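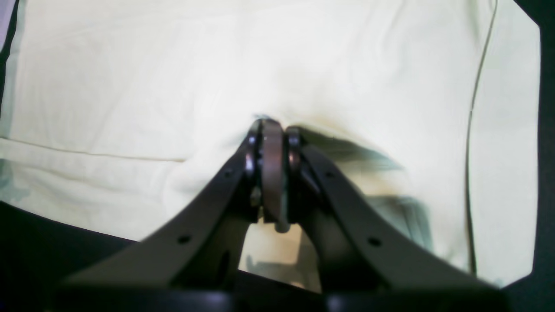 Figure 3. View from the wrist camera with the fingertips pressed into the cloth. A small wrinkle has formed just above the rollers, and the shadow of the contact extends to the right. The straight crease at left is a fold in the sheet.

4.2 Contact Estimation and Grasp Control

The grasp controller receives a target point and an approach direction from the planner described in Section 4.1. It is responsible for the final part of the approach, from first contact until the fingers close on a layer of cloth. During this phase the planner does not issue new targets. It may only cancel the attempt, in which case the controller returns the arm to the last waypoint above the sheet.

Cloth gives very little resistance at first contact, and the force reading at the wrist is dominated by the weight of the gripper and by sensor drift. Early versions of the Nostlow controller relied on a force threshold alone. When the threshold was set low, motion of the arm set it off in free space; when it was set high, the fingers pushed the cloth firmly against the support before the controller responded. We therefore estimate contact from two sources, the wrist force and the change in the wrist image near the fingertips.

The image term is computed over a fixed window placed directly above the tips of the fingers. Because the camera moves with the gripper, the fingers hold nearly the same position in every image taken at a given opening width, and a stored mask removes them from the window. The remaining pixels are compared with a prediction obtained by warping the previous image according to the measured motion of the arm. A flat sheet is predicted well by this warp. A wrinkle that forms under the fingertips is not, and the residual rises within the window. Figure 3 shows the kind of local deformation the term is intended to detect: the bunched fold is small and only slightly darker than the cloth around it.

Shadows are the main source of error. In Figure 3 the soft shadow beside the right finger covers a much larger area than the wrinkle. Its outline changes as the gripper descends, and an unfiltered residual responds to it strongly. Two measures are applied. First, the residual is computed on image gradients after local contrast normalization, which reduces the effect of wide, smooth changes in brightness. Second, the window is kept narrow, so that most of the shadow falls outside it. Existing creases in the cloth cause less difficulty – they move with the sheet and are carried correctly by the warp as long as the sheet itself is still.

The two terms are combined in a filter with three states: free, touching, and loaded. A transition from free to touching requires agreement between the image residual and a small rise in force. A transition from touching to loaded depends on force only. On entering the touching state, the controller reduces the approach speed and begins to close the fingers while continuing to descend. On entering the loaded state, descent stops and closing continues to the commanded width.

Cables and other thin objects resting on the sheet require separate treatment. The planner marks such objects as regions to be avoided, but they may shift when the cloth is pulled. The controller accordingly checks for long, dark, narrow contours that enter the window and holds position if one is found. The planner is then asked for a new target.

The parameters of the filter were tuned by Koivisto and Pacheco on 157 recorded approaches collected in November. A separate set of 245 approaches was reserved for evaluation and was not examined during tuning. Both sets were labeled by hand by Partanen, who marked the first image in which the cloth visibly deformed. Approaches in which this moment could not be determined were labeled as ambiguous and are reported separately in Section 5.

All modules run on the Keskinen middleware. The image term and the force term are published as independent messages with their own time stamps, and the filter aligns them before each update. If either message is older than 340 ms, the filter holds its current state and the arm is commanded to stop – a conservative choice that lengthens some attempts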